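Kinico publishes free code of practice for robot bin picking

Prurby, Wednesday – Kinico has published a code of practice for companies and colleges that use robot arms to pick mixed objects out of bins. The document can be downloaded free of charge from the Kinico website and may be copied for training purposes.

The code covers risk assessment, cell layout, cable routing, gripper checks and the way test results are written up. It is meant to be read alongside existing machinery safety law and the arm maker's own manual, and does not replace either.

Work on the text was led by Uliana Panasiuk, head of machine safety at Kinico, with engineers from Harasym and Jikonwood. A draft went out for comment last year and drew 223 responses, most of them from small sites with one or two arms.

"People asked us for plain wording," said Panasiuk. "A technician on a late shift should be able to find the right page and know what to do. We cut a lot of text to get there."

The longest section deals with cables and hoses on the wrist. It asks users to move the arm slowly through its full working range after any change to the gripper, with a second person watching for snagging, and to record the check before automatic running starts. Bins must be clamped or otherwise fixed to the bench, and the fixing checked at the start of each shift.
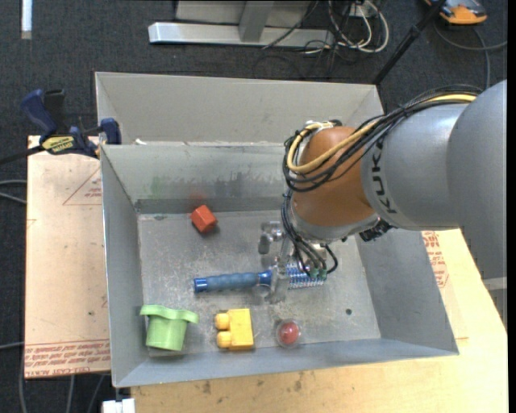

A further section sets out how to report picking trials. Users who quote a success rate should also state the number of attempts, list the objects used and say whether anyone reached in to move them between picks. The code recommends at least 250 attempts for any published figure. Test sets should mix hard and soft items, and include some that are clear or shiny, as vision systems often struggle with these.

"We had customers comparing figures that could not be compared," said Bjarke Bech of Harasym. "One supplier counted a dropped part as a pick, another did not – now there is a definition."

Jikonwood will adopt the code at its own test site from August. Kinico will review the text every two years.

Comments and requests for printed copies should be sent to Esperanza Wojcik at the Kinico press office, Prurby, extension 331.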